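Arkier Pantry and Break Room Program
Progress report to the Restdale office, period ending June

1. Purpose of this report

This report covers the packaged snack component of the program at the Restdale site. It sets out what was purchased, how stock is being held and sorted, the state of the shared table, and the matters on which a decision is needed before the next order is placed. Kitchen equipment and hot drinks are reported separately.

2. Work completed in the period

The component moved from bulk tins to individually wrapped items at the start of the period. The change was requested after the previous report noted high wastage in opened biscuits. All stock now on offer is in sealed single portions, apart from the larger share bags, which are put out one at a time.

A total of 2207 pieces was received in two deliveries, both from Kwofie. The first delivery was short on plain biscuits and the shortfall was made up in the second without charge. At the end of the period 479 pieces remained in the store cupboard. The balance was issued to the table, apart from a small number discarded for split seals.

Sorting is done at the table itself. Mixed cartons are tipped out, labels are checked for ingredients and date, and pieces are grouped as lollies, biscuits, cakes and savoury items. Packets with labels in Chinese only are set aside until the ingredients table has been read and an English line entered on the stock sheet. The mung bean biscuits were cleared in this way and have been retained on the list.

3. Condition of the table

The round table has been kept in its original position near the wall. A printed cloth was fitted in place of the grey vinyl, which had cracked along one fold. The cloth is a party pattern in pink and lilac, bought from clearance stock, and has been satisfactory in use. It is wiped down at 4 p.m. each working day and laundered when marked.
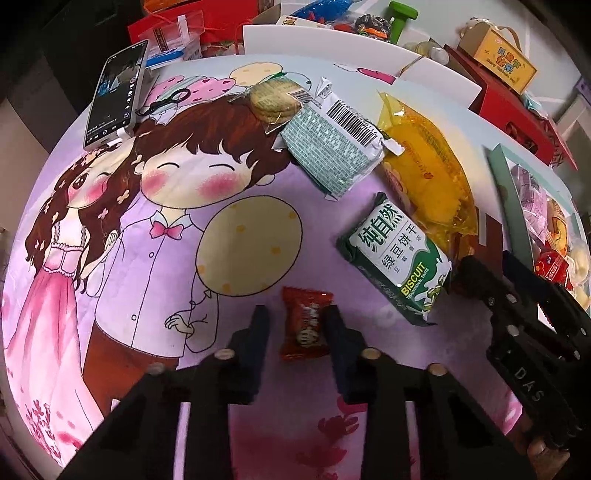
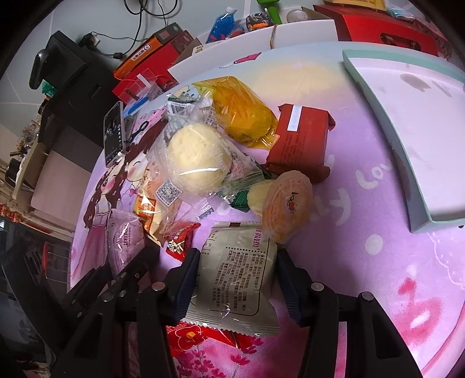 Restdale break room table during the period, with wrapped lollies, biscuits and other packaged snacks on the printed cloth.

4. Observations on stock

Small wrapped lollies are the fastest-moving line. They are light and inexpensive to hold, but the twisted wrappers account for most of the litter picked up from under the chairs. A lidded bin has been moved beside the table and the amount on the floor has fallen.

Soft cakes and pastries have the shortest remaining shelf life on arrival and should be issued first. In the first delivery they were packed at the bottom of the carton, beneath the biscuits, and several were flattened. Kwofie has agreed to pack them in a separate tray - this was done for the second delivery and no crushed cakes were recorded.

Crisps in share bags are popular but do not keep once opened. Consumption is uneven, with a full bag finished on some afternoons and most of a bag thrown out on others. A smaller bag size is listed by the same supplier at a higher unit cost. No change has been made pending direction from the office.

5. Labelling and allergens

The stock sheet now carries a column for nuts, milk, egg, wheat and soy. Completion of this column was the slowest task of the period, as several labels are printed in very small type on clear film and have to be held flat to be read. The column is complete for biscuits and lollies. It is incomplete for cakes, where two lines are awaiting a translated specification from Pestard, the importer.

Until the specifications arrive, both lines are kept off the table and held on the upper shelf of the cupboard.

6. Matters for decision

The office is asked to confirm the following:

Whether share bags are to continue at the present size or be replaced by the smaller bag.

Whether the order quantity for lollies may be increased, with a matching reduction in plain biscuits.

Whether a second printed cloth may be purchased so that one can be in use while the other is laundered.

7. Next period

The cupboard will be recounted before the next order is raised. The allergen column will be closed out on receipt of the Pestard specifications, and a printed copy of the stock sheet will be fixed inside the cupboard door. Expenditure remains within the approved amount and no variation is sought.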